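Robots & Automation
4 min read

Bedside tables are the new homework for Honance's robot arm

Jan 25, 2021

If you've been following the Honance crew in Skarkport, you'll remember that their last round of data was all kitchen stuff — cups, lids, sponges, drawers. Well, they've moved to the bedroom! I got a long call with Colton Campbell last week, plus a pile of their recordings to poke through, and I've been boring everyone in my house with it ever since.

The short version is that they want 2,000 recorded examples of small jobs done on and near a bedside table, and they've started collecting. All of it goes into training Mollah, the control model they've been working on since before I started covering them. A person drives the arm, the cameras and joint positions get logged together, and later the model tries to learn what the person did from what the cameras saw. You've read me on this before, so I won't go through it all again.

What I like is how ordinary the list of jobs is. Bring the gripper up to the remote and line up on it. Work a cable along the edge of a tabletop. Get down low by the legs, near a power adapter, without dragging half the wiring along. I do all of that half asleep every night and I'd never have thought of it as a skill. 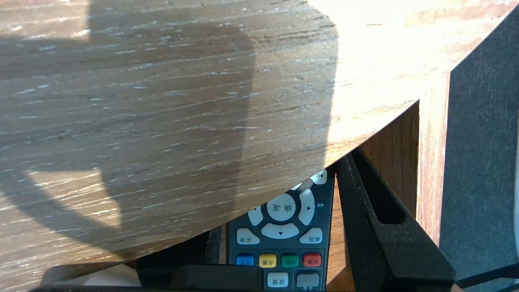
Colton told me the remote jobs are the ones the operators fight over, because they're quick and you feel clever when you get one. They're also where he's strictest. He wants each approach to come in from a different angle, with the remote turned a different way, upside down to the camera as often as not. His worry is that the model will learn one tidy pose and fall apart the minute somebody tosses the thing down crooked (as everybody does, come on).

He's also fussy about light. Sun on pale wood can wash the grain right out, and then the arm's own shadow slides across it and you've got what looks like a different table. I figured they'd pull the blinds and be done with it. Nope! They record right through the day and tag the lighting afterward, so they can check later whether Mollah does worse in one kind than another.

Then there are the cables, and this is where I got really into it. A round table has a curved front, so a wrist camera loses sight of whatever is tucked under the overhang, and under there is exactly where the cords like to live. Coiled ones, thick ones, thin ones in a tangle at the foot of the wall. The operators are told to keep the fingers closed on the way in and take it slow, and if they bump something they keep recording. 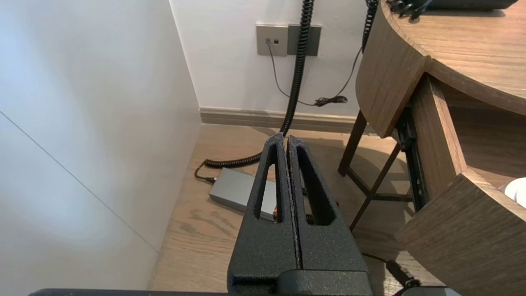

The bad takes stay in

I asked about that last bit, since most groups I talk to toss anything messy. Colton's team keeps it, with a label. If the operator backs off, looks again and comes in a second time, the whole thing is one example, start to finish. "I want it to see us change our minds," is how he put it, and I've been chewing on that since we hung up.

What they do throw out is anything where the log and the video don't line up. They had a rough stretch in August with that, before they moved the recording over to Gorel, the logging tool they use now, and he still sounds a little sore about it. A whole batch had to go. He wouldn't tell me how big a batch, and I did ask, more than once.

Every operator also writes a line of plain text for each take. I've read some 37 of them now and they're great. "Go to the plug on the floor, left of the near leg." "Same, but from the wall side." Somebody wrote "remote, gently this time" and I'd love to know the story there.

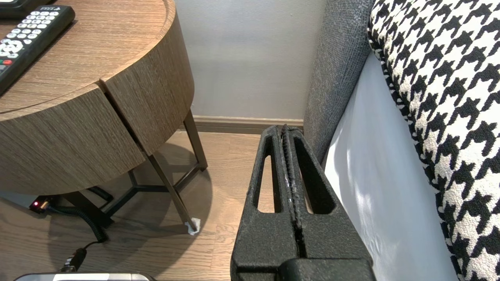 Darnell Begay

A few more things from my notes that I couldn't fit anywhere sensible. The two camera views are saved as separate streams, one at the wrist and one up high, and Colton says people underrate the high one. The wrist view is lovely for the last little bit of a reach and pretty useless for knowing where the arm is in the room. Put them together and you can see the phone, the wall plates, the corner and the edge of the bed all at once, while the close view is full of fingers and floor.

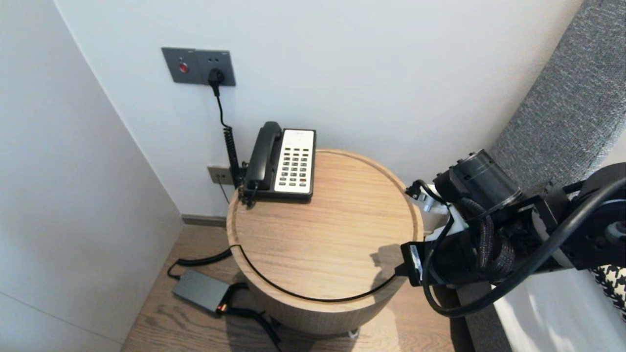 They rotate drivers a lot, too. Eleven people are on the list right now, and he'd take more, mainly so that Mollah doesn't pick up one person's habits. He can spot his own driving from the joint plots alone, he says (too much wrist, always), and he's put a limit on how many of his own takes can go in.

As for a release, Honance hasn't settled on whether the bedside set goes public or stays in house. I got a "we're talking about it," which is more than I got for the kitchen set. I've asked for a look at the label sheet in the meantime, and if they send it over I'll post it on this page.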